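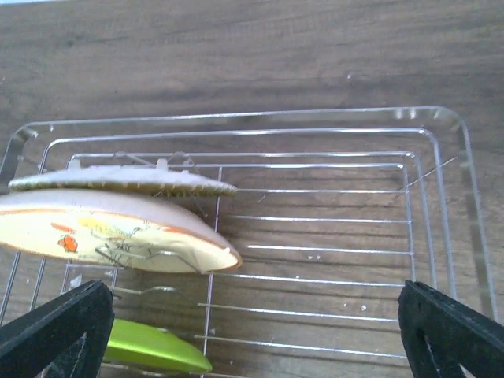

By the Filtetent kitchen desk | Updated in April | Draining and drying

Mododik Wire Dish Rack

Item number: 1549
Price: 724
Price for members of the Kukton club: 498
Availability: in stock, sent from our Lagos store

The Mododik is a dish rack for people who wash by hand and who have not much place beside the sink. It is made of thin wire with a shiny silver finish. We sell it since three years and it is still the rack our customers ask for by name, so we decided to write a longer page for it than the short one we had before.

Plates stand on edge on one side and the other side has a row of wire rungs, with a divider between them. We recommend to keep the plates always on their own side, also when you have only a few of them. The plate slots hold them upright and the water runs down to the lowest point. If you lay a plate flat over the rungs it will dry slowly and there will be a ring of water under it.

The rungs are for cups, small bowls, lids and glasses. Put them with the opening down. Very narrow glasses, for example for liqueur, can lean a little between two rungs, and for these we suggest a folded cloth beside the rack.

Which plates fit

Flat dinner plates and dessert plates fit without problem. Plates with a painted face, like the one with the orange flower motif in our photo, can be put in the same way as plain ones, but please let them down slowly into the slot. The wire passes in front of the face of the plate, and an old glaze can be scratched if the plate is pushed or turned while it stands there. Customers with a family service have asked us about this many times. Our advice is to hold the plate by the rim with both hands, and to leave one slot free between two plates if you have enough slots.

Deep soup plates need two slots each. Big serving plates will stand, but they make the rack heavy on one side, so please put something on the rungs first.

Where to place it

The rack can stand on a counter, on a draining board or on a table. It has no tray in the box. On a wood surface you should put a tray or a thick towel under it, also if the wood is oiled or varnished. Water that stays under the wire for a night can leave a pale mark in dark wood, and this mark is difficult to remove. The Kukton drip tray (sold separately) has the correct size and a small spout on the short side, which you turn to the sink.

Do not place the rack on a warm stove.

Cleaning

Wash the rack one time every week with warm water and normal dish soap. A soft brush is better than a sponge, as it goes between the rungs and into the corners. If your water is hard you will see after some time white points on the wire. Wipe them with vinegar and water in equal parts, wait five minutes, rinse well and dry with a cloth. Please do not use steel wool or scouring powder. The shine does not come back after that.

The plate side takes more dirt than the rung side. Look at the lowest wires where the plates rest.

In the box

1 dish rack
2 spare rubber feet
1 card with care instructions

The feet are pushed on by hand, no tool is necessary. If one foot is lost, please change it soon, because the bare wire can scratch the table.

Delivery and return

Orders which we receive before 2 in the afternoon leave Lagos the same day. The rack travels in a carton with paper filling. If a wire is bent when it arrives, do not try to straighten it. Write to us with your order number and one photo, and we send a new one. Plates and other dishes are not included in the price.

You may return an unused rack in its carton within one month. We pay back the price of the rack, but not the cost of sending.

Customers also bought

Kukton drip tray with spout
Mododik cutlery cup, hangs on the outer wire
Filtetent bottle brush, long handle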